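Notebook, March, visit prep and demo log (Imameck cell)

Visitors from Plakero in at 10:15, Casimiro Bravo leading. Plan was cable handling first, then the Tóth feeder if time allowed. Blue cloth on as background, black USB cable as the workpiece. Approach speed held at 35 percent for the whole session. Wrist view on the big monitor so the back row could follow.

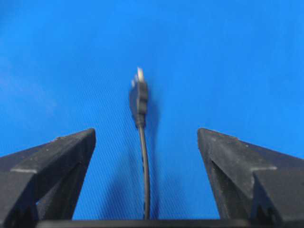

Casimiro asked how the approach is centered on a cord that thin. Explained that we align on the plug body and let the jaws take up the remaining error, up to 4 mm either side. He wanted to know if the same fingers would do for their Prastis harness. Told him probably, with new pads. Exposure fixed for the session, auto was hunting on the cloth.

Feeder not shown, ran out of time. They want cycle times over 100 picks before talking about a trial.

To do: wipe fingers, check pad wear, send Casimiro the finger drawing.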